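## 3. Materials and Method

The project compared two recipes for homemade modeling dough and measured how fast each one dried out on an open surface. Recipe A used flour, salt and water. Recipe B replaced part of the water with glycerin. Both were mixed in the Wavthorpe teaching kitchen in April and left to rest before weighing.

Each batch was divided into 22 pieces of equal mass. Pieces were weighed on a Fullano bench scale at the start and again every three hours. Room humidity was logged separately — the Verbruggen sensor was read by hand at each weighing.

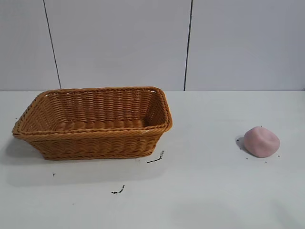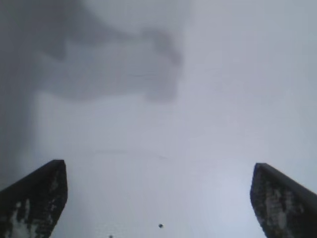
Mass loss was calculated as a percentage of starting mass. Pieces that cracked through were recorded as failed and removed from the average. Recipe A lost mass faster in the first interval, then leveled off. Recipe B lost roughly 3 percent over the same interval and stayed workable longer.

### 3.1 Sources of error

The scale drifted slightly between sessions and was re-zeroed by hand. Surface area was not controlled, so flatter pieces probably dried faster than round ones.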